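The Continuity Desk

Tuulikki Hämäläinen received the complaint at the start of her shift. It was one page, typed, and it concerned issue 147 of Night Bailiff, page 6, panel four. The hero's cape was fastened at the left shoulder. In panel three it was fastened at the right. The reader wanted to know which was correct.

She logged it under Costume, Fasteners, and assigned it a number.

Dultero Comics employed one continuity editor. The post had been created when the publisher bought the Wisevstead line and found that its four titles disagreed on the year the harbor burned. The first editor had fixed the harbor by declaring two fires. Tuulikki did not approve of the method. Two fires had required two fire chiefs, and the second chief had since been given a daughter, a drinking problem and a limited series.

She pulled the scans. The cape had changed sides in eleven earlier issues, always in scenes drawn by Dal Bello, who worked from a mirror. That was a known fault and had a standing correction: flip the panel, reset the lettering, check the hero's scar. She flipped the panel. The scar moved to the wrong cheek. She flipped it back.

At ten she opened the reference binder. The binder held the approved facts of the Wisevstead line, in order of first printing. A fact could be entered only after it had appeared in a published issue. A fact could be removed only by the editor in chief, in writing. The entry for the cape read, in full, "Fastens."

She read the script next. Script and art were kept in separate folders and were often found to describe separate events. The script for page 6 said that Night Bailiff enters the bank by the skylight, sees the hostages, and recognizes one of them. It gave no name for the hostage. The art showed a woman in a gray coat with her back turned. The coat was buttoned.

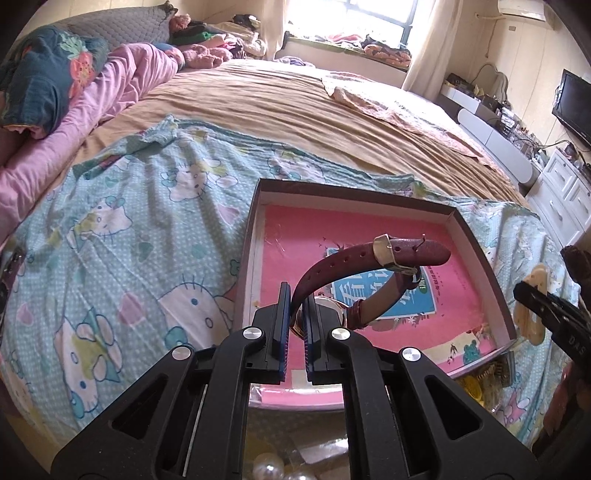

Tuulikki checked the coat against the binder. It belonged to Ada Bilstead, the hero's sister, who had died in issue 32. Her death was a firm entry. It had been confirmed by a coroner, a funeral and a letters page. Since then the coat had been drawn once, on a hook, in the hall of the family house.

She wrote to Dal Bello and asked who the woman was.

The reply came within the hour. Dal Bello wrote that the script called for someone the hero would recognize, and that a reader could only share the recognition if the person had been seen before. He had looked through the back issues for a coat that was easy to draw. He had not known it was Ada's. He asked if he should change it.

The issue had already been printed, so the question had no practical meaning. She filed it under Correspondence.

She then laid the eleven earlier scenes side by side on the light table and listed the contents of each. The purpose was to find out if the cape changed sides at random. It did not. In every scene where the cape was fastened on the left, the woman in the gray coat was somewhere in the panel. She was on a tram in one. She was behind a newspaper in another. In issue 98 she was a reflection in a shop window, less than a quarter inch high, and the buttons had been drawn anyway.

Tuulikki wrote to Dal Bello a second time and gave him the issue and page numbers. He answered that he remembered the tram, and had drawn it empty.

She requested the original boards from storage. They arrived in a flat carton after lunch. She examined the tram panel under a lens. The ink was the same black as the rest of the page, and the lines went under the white correction paint on the window frame, so they had been drawn before the paint. The pressure and the nib matched. She found no second hand.

The procedure for an unexplained recurring figure was in section four of the manual. The editor was to name the figure, enter it in the binder, and notify the writers so that the figure could be used. The procedure for a contradiction with a firm death was in section nine. The editor was to treat the figure as a stranger. The manual did not say which section came first.

She considered the matter until the building's heating switched off. Then she took a binder sheet and typed the following.

"Cape. Fastens right. Fastens left when she is present."

She left the pronoun as it was. She answered the reader on a standard card, stating that both panels were correct, and put it in the outgoing tray.

The proofs for the next issue were on the corner of her desk. Page one showed the family house at night, from across the street. She checked the number of windows, the number on the door and the direction of the weathervane. All of them agreed with the binder. Through the glass beside the door she could see the hall, and the hook, with no coat on it.

She initialed the page and turned to the next one.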